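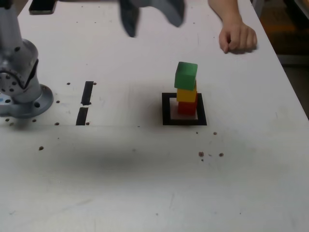 **Etholm 600 portable dimmer pack, used over one touring season**

Reviewed 9/21/25 by Loubna Alaoui

We bought two of these in March for a five-hander that plays in school gyms, church basements and one actual theater. The Etholm replaced a pair of Oltanex bars that had been repaired more often than I would like to list. Price was $239 per pack with the mounting clamp, safety cable sold separately.

The pack has four channels at 600 watts each, three-pin or five-pin DMX in, and five-pin out only. Our desk is three-pin, so we carry a turnaround for every run that continues past the first pack. The manual shows a three-pin output on page 6. Ours do not have one.

**Dimming**

The curve is selectable: linear, square or switched. Linear is coarse below 10 percent. The opening of our second act is a nine-second fade from black on two small fresnels, and with the linear curve the lamps jumped on at about level 12. Square fixed most of it. I also set a preheat of 3 percent, stored per channel, and it survives a power cycle. The Oltanex lost its preheat every time somebody pulled the plug.

LED fixtures on a dimmed channel flicker, as on any pack of this type. Use switched mode for those. The menu puts it two levels down, and the buttons must be held for a full second before they register.

**Noise**

There is a fan. It starts when the heat sink warms up and does not vary in speed. In the gyms it disappeared under the building ventilation. At Bloxham, where the front row sits nine feet from the boom, the stage manager could hear it during the letter speech, so we moved the pack to the floor behind the masking and ran longer tails. Lamp filament noise is moderate on the fresnels and low on the PARs.

**Power**

The input is a single 20-amp cord. You will not get four full channels out of it, and the breaker is correct to object. Our heaviest cue draws 1890 watts on one pack and held for eleven minutes without tripping. Plan the hookup so the hot cues are split between packs.

**Build**

Steel case, powder coat, recessed outlets. The clamp bolt is metric and everything else we hang is not, which means a second wrench on the belt. One address display has a dead segment, so 8 and 0 look the same. Flosero, the distributor, offered a replacement if we shipped the pack at our own cost. We put tape on it and wrote the address by hand.

The van has done 3000 miles with both packs in a padded trunk. No loose terminals when I opened them in August.

**Rating:** 4 out of 5. I would buy the same pack again for gyms. For a small quiet house, look for one without a fan.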